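Britamholm opens its spare room to the public, or at least to the public's bad habits

Ashby, 3 May 2022

Britamholm, the Ashby firm that teaches household robots by getting people to do the chores first, today announced Flakitz, a set of 3000 recorded demonstrations of domestic work, and the hand-held and remote controls used to make them. Both are available to research groups from this morning. The company would have liked to call it something else, but the domain was cheap.

Flakitz covers the jobs that turn up when people move house, change a bed or try to get at something behind something else. Sliding doors are in there, along with bedding, boxes, drawers, rugs and the awkward gap between a piece of furniture and the wall. Each demonstration was made by a person guiding two grippers, one for each hand, either by holding them directly or by steering them from a desk in the next room. Of the total, 1461 were made by hand and the rest by remote control.

Anyone who has tried to explain to a teenager how to strip a bed will understand why the company prefers showing to telling. A written instruction such as "move the mattress" leaves out nearly everything that matters: where to take hold, how hard to squeeze, when to let go and what to do about the door that has slid shut in the meantime. A demonstration has all of that in it, plus a fair amount of dithering.
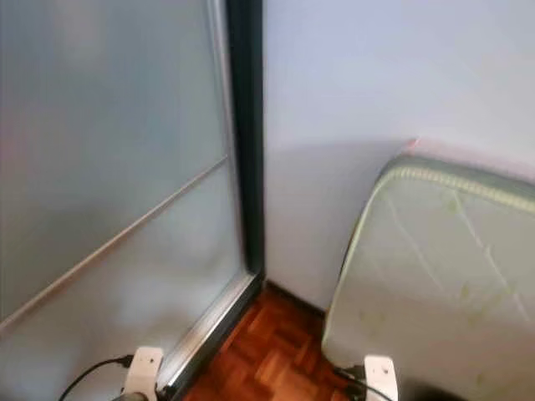

The dithering has been left in. Earlier collections made by the firm were tidied up before use, with every pause and second attempt trimmed away, and robots trained on them behaved with great confidence until the first thing went wrong. They then carried on with great confidence. In Flakitz, 448 of the demonstrations include a fumble of some sort followed by a recovery, and these have been marked so that researchers can study them or leave them out, according to temperament.

"We spent a long time looking for people with steady hands," said Ewan Faulkner, who runs the demonstration work at Britamholm. "Then we looked at which recordings had taught the robot most, and a good many were by someone who had missed the handle and muttered at it. I have since been asked to do more of the demonstrations myself. I am trying to take that as a compliment."

Recording began in January in lived-in homes and rented rooms, under the working title Brutudon, which survives in the file names and will confuse people for years. Operators were told to leave rooms as they found them. Floors were not polished for the occasion, walls were not repainted and old mattresses were not swapped for new ones. The company had once built a model bedroom for this purpose, with a bed that was always made and a wardrobe with no clothes in it. Robots did very well there, and it has now been turned into a meeting room.

New operators get 3 days of training before their work is kept. The first is spent learning to use both grippers at once, a skill most people assume they have. Remote operators also learn to cope with seeing the job only through the robot's view, which can make a doorway feel like a letterbox. Most get the hang of it, and one or two have reported trying to open the fridge at home by leaning back and waiting.

"It won't make your bed," said Faulkner. "It might help somebody build a machine that has a decent go at it. My own standards in that area are not high, so I expect to be an early customer."

Research groups can apply for Flakitz through the Britamholm website. The form is short, apart from the section on storage. Visits to the Ashby workshop can be arranged for journalists, who are welcome to try the controls and should wear flat shoes.

Notes to editors

Britamholm is based in Ashby and records demonstrations of household tasks for robot training. Flakitz is spelt with a k and a z. Interview requests for Ewan Faulkner should be sent to the press desk, where they may be answered by Ewan Faulkner.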